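Lerkden snack table group - minutes
28 July 2024, back room at Werkbridge
Present: Jarosław Walczak (chair, also typing), six others. Apologies from the Dafis lot.

1. Last minutes
Agreed. Typo in item 3 left as is.

2. The table
Long talk. Old layout had everything flat and people at the back of the queue couldn't see what was left. Clear tiered rack stays, cookie boxes on it, small stuff on the other steps. White tray for the packets, wicker basket near it. Someone wanted the rack straight along the front edge, someone else likes it slanted. No vote. Try both.

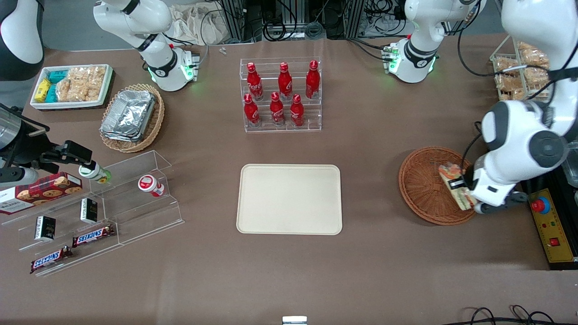
Price labels still not done. 27 needed, 11 printed, font too small on all of them. JW to redo at a bigger size and bring tape this time. Anent have offered a second rack, same sort, on loan until January. Accepted, with thanks. Need to find out who collects it.

3. Baskets
Do sandwiches go in the basket or on a plate? Basket, 4 for, 2 against, one didnt mind. Points raised: stand them up so the filling shows, don't pile things on top, crumbs get in the weave so a paper liner on the day. Liners not bought yet. Foil packets to move elsewhere once sandwiches go in, place to be decided.

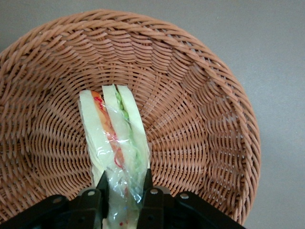

Round basket with sandwich, item 3.

4. Money
Float stays at what it was. Receipt for the tray missing, JW looking for it. Nobody to buy more cookies untill the two boxes are used up.

5. AOB
Tablecloth - yes or no? Brown table looks fine without, said most. Left open.
Key to the side cupboard is sticking again. Report to Werkbridge desk.
Doors to open 11 not 10 next time, set up from 7 if anyone can face it.

Closed early, room wanted. Next date by email.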